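Broom
October 2019 – by the Liltari Household Encyclopedia desk

A broom is a bundle of stiff or soft fibers fixed to a pole and used to move dirt from where it is noticed to where it is not. Early brooms were twigs tied to a stick, and they shed nearly as much as they gathered.

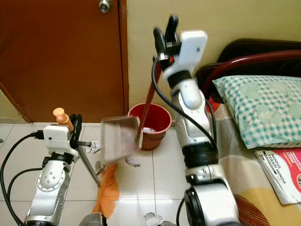
A soft-bristled broom on white floor tile.

The flat broom reached Tusgate late. Its one workshop, in Cudport Lane, made 900 a year and closed one January – the dustpan was never explained to buyers.

Related: Dustpan – Mop – Doormat

Comments
"My grandmother's was all twigs. So was her floor."
"No entry for whisk brooms?"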